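# Chapter 6: Screen Time and the Two-Hander Comedy

A two-hander comedy is a feature film in which two lead characters share most of the running time and the story depends on their being kept together. The form predates sound. It became a staple of studio production once producers noticed that a pair of contrasting leads could carry a thin plot with few sets and a small supporting cast.

This chapter examines how such films divide attention between their leads. The method is the shot count, introduced in Chapter 5. Each shot is assigned to the first lead, the second lead, both leads, or neither. The totals are then compared by act.

## 6.1 The Forced Pairing

The forced pairing is the event that joins the leads and prevents either from leaving. It usually falls within the first 14 minutes. Common forms include a shared vehicle, a shared debt, and a legal obligation. A weak pairing produces a familiar fault: the audience asks why one character doesn't walk away, and the jokes lose their footing.

The running case study is *Rileck*, a road comedy directed by Macarena Bravo from a script by Tin-yau Ng. The finished film contains 1,339 shots. Of these, 446 show both leads, and 49 show neither. Bravo delays the first two-shot until the pairing is complete, so that the leads occupy separate shots even when they are in the same room.

## 6.2 Props and Staging 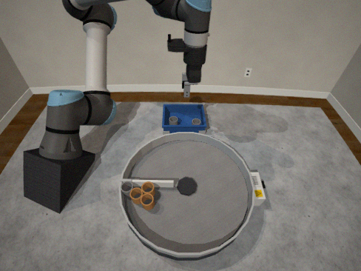
Comic staging depends on where the leads stand in relation to the objects they want. A prop placed between two characters gives both a reason to move toward it, and the director can hold a single wide shot while they do. Repetition matters as well. When several props are identical, one that differs draws the eye without a close-up, as a single gray cup does beside three orange ones. Ng's script uses this principle in the motel breakfast sequence, where the leads dispute the last clean plate.

The sequence runs without music. Its editor, Milagros Farías, cuts on movement until the plate is dropped, then holds on both leads. Section 6.3 breaks the sequence into individual shots and compares it with the corresponding pages of the script.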